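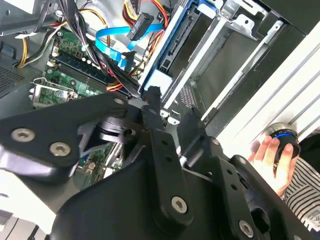

Can one gripper kit strip old office desktops without being swapped out halfway through the job? For drives and cables it can, once you've put in the hours setting it up, and I've now put in rather a lot of them.

I look after the teardown cell at Driltbridge, where we take apart retired desktops for parts. In January we bought the Aduto linkage gripper along with its bracket for a wrist camera, and I've been living with the pair of them ever since. So this is a long-term review of sorts, mostly about fitting it, setting it up and keeping it going (the sales sheet covers the rest!).

Fitting first. The plate went onto the arm with no drama at all, six bolts and a dowel, but the finger zero is a fiddle. You close the fingers by hand on the brass gauge, hold them there, and tap through four menu pages on the pendant with whichever hand you've got left. Do it with the arm parked low. I did it the first time with the wrist at head height and my shoulders complained for two days. 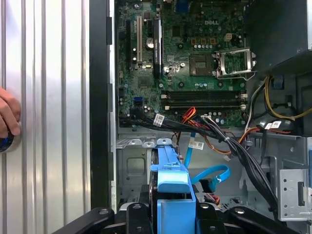
Once it's zeroed you teach the pick points, and that's where I went off the manual. Aduto want you to teach from a drawing. I jog in slowly with a real case on the bench and save each approach as I go, because no two old cases sit quite the same and a bent tab will shift everything by a couple of millimetres. Give yourself three approach points above each pick, more if the cage is deep. Set the closing force low and creep up. The factory setting is far too keen for plastic, and I've got a small box of cracked clips to show for it.

The manual, by the way, is 17 pages long and four of those are about the carrying case. 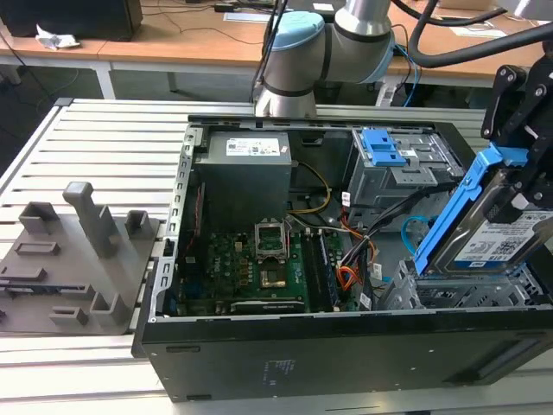 Bench layout matters more than I expected. We run on a slatted aluminium top, and I'm very glad of it, as you can shift a fixture along and lock it down again in a minute or two. The printed plate with the upright posts lives on the left of ours, well away from the drive cages, so the arm has a clear run in with a drive in its fingers. Hoses are the other thing. Leave a generous loop near the wrist and then try every pose at crawling speed before you let it go at anything like full pace. I tied mine too short the first week and pulled a fitting clean out.

Looking after it is easy enough. Every 1,000 cycles I wipe the linkages, put a dab of the Haltton dry lube on each pivot and check the screws on the finger plates with a torque driver. They do creep loose. Don't be tempted by ordinary grease, it picks up case fluff and turns into a sort of felt. At 1,704 cycles the left pivot started to tick, and the repair was a new bush, a new circlip and a lot of swearing at the circlip. Half an hour, then zero it again from scratch. I wish they'd put a spare bush in the box.

The camera bracket is good and stiff, though the lens wants a wipe every morning and you have to redo the hand-eye calibration any time you so much as breathe on the bracket screws. Allow an hour for that with a cup of tea.
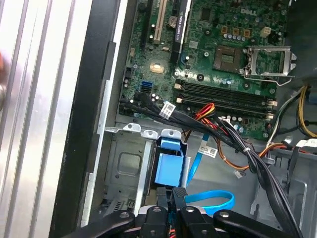
Hegarty wrote in after I posted my first notes to say that the pivot tick comes from over-tightening at the factory, and that backing each pivot screw off an eighth of a turn on day one would have saved me the bush. I've since tried it on our second unit and so far it's quiet, so I'd pass that on to anyone unpacking a new one. Hegarty also reckons the rubber finger pads are worth the extra money, and there I'm less sure. Ours went shiny within a month and I've gone back to bare plates for anything with a flat side.

Would I buy it again? I would, at the price we paid, with the pads left off the order and two spare bushes on it. Four stars. The fifth goes back on when they sort out that zeroing menu.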